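Music > Electronic > Threads

Home Latest Mixes Labels Search Log in

March 29, 2020
Posted by Volama

Right, I have had the new Flader album on since breakfast and I need to talk about it. Thread, sorry, it's going to be a long one!

It's called Ollel and it's ambient techno, I suppose, though the first two tracks have no kick drum at all. Just this big slow organ sound with tape hiss all over it. I put it on while making toast and forgot about the toast.

Track 3 is where the drums come in and oh my days. They're so soft! Like someone knocking on a door two houses down. The bassline only has four notes in it and I could listen to it for an hour.

If you know the earlier stuff on Lopes (the label, they put out that lovely run of dub techno 12"s) you'll know the sort of thing. This is warmer though, and a lot less reverb on the hats, which I always found a bit much.

Vinyl is a run of 700, double pack, cut at 45. I've ordered mine. Posting out in April, they say, and I'm fine with waiting, I've got the download to keep me going.

Someone asked about the long one. That's track 7, "1527", and yes it goes on for most of side D. It has a piano loop that's ever so slightly out of time with everything else, and then halfway through the piano drops out and you realise how much was going on underneath it.

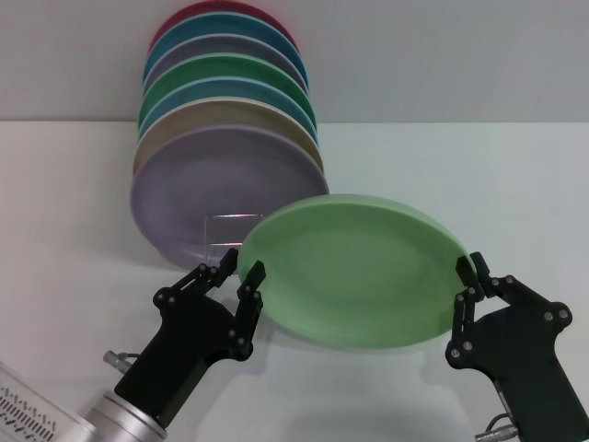 Pale green plate, the rest of the stack behind

I've played "1527" three times today. Once on headphones, once on the big speakers in the front room, once on the rubbish little kitchen radio with the aux lead. Best on the kitchen radio, weirdly? All the low end goes and the piano sounds like it's coming from next door.

Small moan: the gap between tracks 4 and 5 on the download. They're clearly meant to run together and there's a tiny click. Turn on gapless playback if your player has it, it sorted mine out.

Also the B-side from the first single isn't on here, which is a shame, it had that mad flute bit. Worth digging out if you missed it. It was on a 10" and I still see copies going cheap.

Oh and for the DJs, tracks 3 and 6 mix together beautifully. Same key as far as my ears can tell, and you only need to nudge 6 up a touch. I left them running over each other for ages.

Going back in for side B now. Tell me your favourite track when you've heard it, and if anyone says track 2 I will be very happy indeed.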